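Moving off the official Cleltley app

Posted September 14, 2022

I have had a Cleltley account since the second year of the service, and for most of that time I used the official app on my phone. In June I stopped. The account is still there and I still read it every day, but through other clients. These are my notes on what changed, mostly for the two readers who wrote in after the last post about battery drain.

The official app does three things in the background that I can measure. It refreshes the main feed on a fixed timer, it preloads video for posts you have not scrolled to yet, and it keeps a connection open for message status (the small "active now" marker). The first can be slowed in settings. The second can be limited to wireless networks. The third has no switch. Hiding your own status only stops it from being shown to others, and the connection stays open.

On my phone, which is four years old, the app was at or near the top of the battery list every day. I did not use it much during those days. Closing it fully helped until the next push notification woke it up again.

The mobile site

The first thing I tried was the plain mobile site in the browser. It loads the feed, lets you post text and pictures, and shows notifications as a count in the top bar. It does not do messages. If you tap the message icon you get a page asking you to install the app, with a link to the store and no way to dismiss it except the back button. Requesting the desktop version of the page gets around this. The layout is then too wide for a phone and the text box for replies sits under the keyboard, but it works in landscape.

There is a setting, under Account and then Display, called "basic layout." It removes the suggested posts column and loads smaller thumbnails. It is reset every time you log out. I do not know whether that is a bug or a decision.

Guvow

Guvow is a wrapper. It opens the mobile site in its own window, keeps the cookies apart from your main browser, and adds a menu on the left side. It also rewrites the message link so that it goes to the desktop message page with a narrower style sheet on top. This was the feature I wanted, and it works well enough that I kept the app installed.

Faults so far:

Notifications are polled. The shortest interval is 11 minutes and the default is an hour. I left it at an hour.

Picture uploads go through the system file picker and lose their order if you select several at once. Add them one at a time if the order matters.

The night theme inverts colors on the page, and that includes avatars in the message list.

Links inside comments open in Guvow's own window by default. Change this in the second settings page, since otherwise the outside page shares a session with your account.

Yeon

Yeon is a real client, in the sense that it draws its own lists and does not show a web page. It is faster than anything else I tried. Scrolling back through a long thread takes no visible loading time, and it remembers your place after a restart, a thing the official app has never done for me.

The cost is that it depends on the public interface Cleltley offers to outside developers, and that interface is limited. Each user gets 1,000 requests a day. Opening a thread is one request, opening a profile is two, and each page of comments is another. In normal reading I never hit the limit. I hit it once on purpose by paging through an old group, and the client showed a gray bar with the time left until reset. Groups with closed membership do not show up at all. Events show up without the guest list.

The free version handles a single account. The paid version is a one-time purchase and handles up to seven. I paid for it, then found that switching accounts clears the cache for the one you leave, so the fast scrolling is lost until it fills again.

Presomia

I only used Presomia for a week. It combines several networks into a single feed sorted by time. The sorting is correct, but the app fetches everything through its own server, and the login has to be stored there for that to work. The privacy page says the login is encrypted. It does not say who holds the key. I removed my account, then revoked its access from the Cleltley side as well, under Security and then Connected Apps. Do both steps. Deleting the Presomia account alone left the access entry in place.

Current setup

Yeon for reading, Guvow for messages, the desktop site for anything involving settings. Battery use for the pair together is low enough that neither shows up in the first screen of the list. Storage is also lower. The official app had grown to several times its download size, nearly all of it cached video, and clearing the cache from inside the app freed less than half of that. Removing the app freed the rest.

Two things I have not solved. Calls do not work outside the official app, and I have asked people to use the phone. Also, pictures saved from Yeon come in at 100 percent of the stored size, but the date is replaced with the date of the download, so they sort wrong in the gallery. I have been fixing the dates by hand on the desktop. There is probably a script for this and I will look for one before December, when the family albums start to arrive.

I tested uploads as one post through Guvow and then as separate posts through Yeon. Guvow changed the order. Yeon kept the order and made no change to the file names.
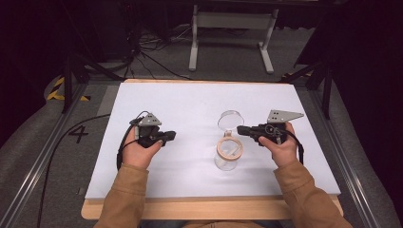
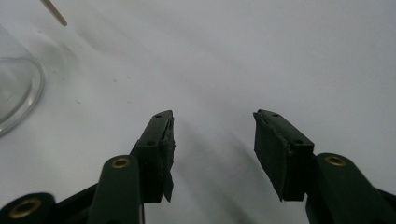

First: two hand-held grippers and a clear glass jar on a white board. Second: dark green gripper fingers, open, over a plain white surface.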